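Galeries > Ateliers > La table en bois debout (qui n'en est pas)

Imprimer | Envoyer par e-mail

La grande table claire de l'atelier

Je vous parle de cette table depuis des mois, il fallait bien que je finisse par la montrer ! Un plateau façon billot, des lames de bois clair collées les unes contre les autres, trouvé chez Hiltham un jour où je cherchais des étagères. Trois cents euros – 300 tout rond, après une négociation dont je reste très fière – et ensuite une après-midi entière à le faire passer dans l'escalier. Depuis octobre tout se passe dessus, le vissage, le rangement, les fournitures qui s'étalent, les trucs qu'on pose « deux minutes » et qui y sont encore à la fin de la semaine.

Je n'ai rien rangé avant, je préfère prévenir. De toute façon une table d'atelier rangée, moi ça me rend méfiante.

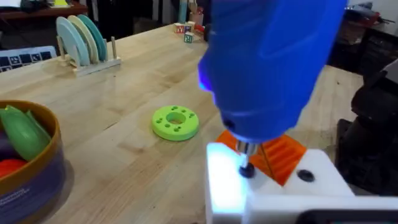
Le gros tournevis bleu au travail sur le bloc blanc. À gauche, le bol de légumes pour jouer, aubergine comprise.

Le bol, je m'y suis attachée. Il a un bord brun clair et l'extérieur d'un bleu qui tire sur le violet, avec des lettres imprimées que je n'arrive plus à lire. Les légumes viennent d'une dînette Skodska dont la moitié des pièces a disparu sous un canapé il y a bien longtemps. Le long truc vert, dans la famille, fait débat : concombre ou courgette ? Je dis concombre.

Un peu plus haut, vous avez aussi le range-assiettes en bois avec ses deux montants, un à chaque bout. Il n'a jamais rangé une assiette chez nous, mais pour faire sécher des cartons peints debout c'est parfait (essayez, vraiment).

Et puis le disque vert citron avec son gros trou au milieu et tous les petits autour. Deux personnes m'ont déjà demandé si c'était un dessous-de-plat. Je trouve l'idée très bonne. Il se promène d'un bout à l'autre du plateau, et comme la couleur est criarde on le retrouve toujours, ce que je ne peux pas dire de mes crayons.

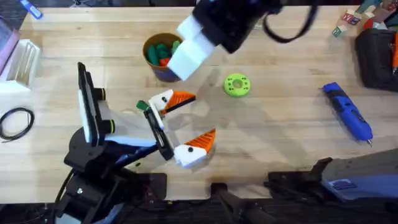 Maud Atallah, texte et photos, responsable des fournitures

Mon objet préféré de toute la série, c'est le gobelet brun. Il est plein à craquer de petits bâtonnets verts, debout, serrés comme des asperges, et il y en a un rouge qui dépasse vers le bord. Je ne sais pas pourquoi ça me plaît autant. J'ai passé un temps fou à choisir des pots pour ces machins-là, j'ai essayé les bocaux à confiture (trop étroits), une boîte à thé (on ne voit rien dedans), et c'est le gobelet à moitié oublié au fond du placard qui a gagné.

L'outil bleu, avec ses parties noires pour la prise en main, passe sa vie couché en travers du plateau. J'avais prévu un crochet. Le crochet est posé, vissé, d'équerre, et il ne sert à rien du tout.

Pour le bois, puisqu'on me pose la question à chaque fois : huile dure Histeo, deux couches fines, une nuit entre les deux, et un chiffon en coton qui ne peluche pas. Je ponce au grain 120 d'abord, à la main, dans le sens des lames. Avec un bidon on fait largement le plateau et il en reste pour les planches à découper. Ne mettez pas la troisième couche, je l'ai fait sur une chute et c'est resté collant pendant des jours.
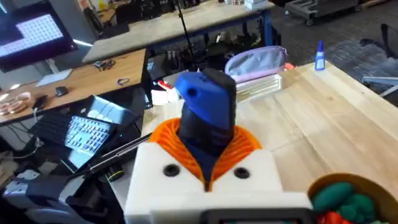
Sur le bois clair, en revanche, elle prend très bien, allez comprendre. La veine du bois ressort bien et on commence à voir les petites stries claires, celles qui disparaissent complètement sous un vernis. Je suis devenue pénible sur ce sujet, je caresse les tables chez les gens.

Côté papeterie, la trousse lavande à fermeture éclair et le petit flacon de colle bleu à bec pointu ont leur coin à eux, vers le fond. La colle, je la rebouche systématiquement. C'est ma seule vraie discipline. Pour le reste on fait comme on peut : le portable reste ouvert à côté, sur l'autre bureau, et les petites boîtes s'accumulent au bout de la table jusqu'au grand tri du dimanche. Le tri consiste surtout à déplacer les boîtes de l'autre côté, mais enfin ça change la perspective.

La prochaine fois j'aimerais vous montrer les tiroirs, si j'arrive à les ouvrir tous. Il y en a un qui coince depuis l'humidité de l'automne, et évidemment c'est celui des vis.

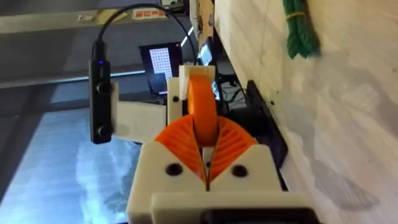

Les brins verts tenus par leur bande jaune, posés au bout du bois clair.

Commentaires (4)

pouce_et_colle
Merci pour le coup du range-assiettes, j'en ai un qui dort au garage ! Et pour moi c'est une courgette, désolée.

lapetitescie
300 euros le plateau, escalier compris ? Chez moi il aurait fallu passer par la fenêtre. Tu huiles aussi le dessous ou seulement le dessus ?

Maud Atallah
@lapetitescie Dessus et dessous, une seule couche dessous, sinon le bois travaille d'un seul côté et il se voile. Et c'est un concombre.

grain120
J'ai le même genre de gobelet pour mes pinceaux, il se renverse dès qu'on le regarde. J'ai mis des billes de verre au fond, ça tient mieux.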